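4.2 Preparing the cutting surface and laying the mat

Complete this section before you connect the Sadora 2151 trimmer to power. Allow the mat to rest in the room overnight if it was delivered in cold weather.

1. Clear the table and wipe it down. Remove old adhesive with a plastic scraper.

2. Cover the table with brown paper. Mark your work areas with tape, pressing each strip flat.

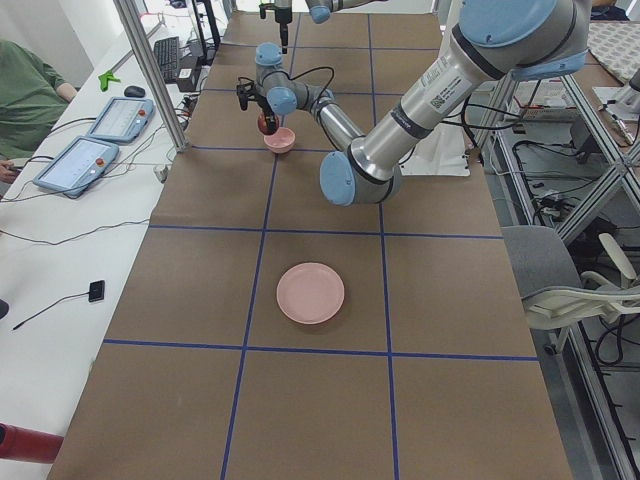

3. Set the guide rail along the long side of the table and hand-tighten both clamps. Do not use a wrench -- the threads strip easily.

4. Check that the rail slides freely. If it sticks, see section 7.

Caution: Keep the blade guard closed until step 8.

5. Unroll the mat and leave it for 2 hours before trimming.

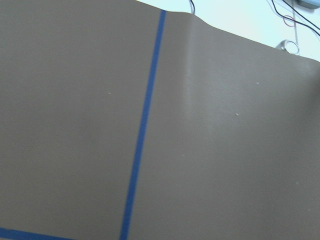 6. Mats shipped from the Grenier warehouse are rolled tightly and may need longer to relax. Look along the surface from a low angle. A soft ridge in the sheet, or a wavy hump at its far edge, means the mat is not ready. Turn it over and wait another hour.

7. Smooth the mat from the center outward with your palm.

8. Fit the blade (part 2332) and open the guard.

Note: Blades ordered before April use the older collar. Do not mix the two types.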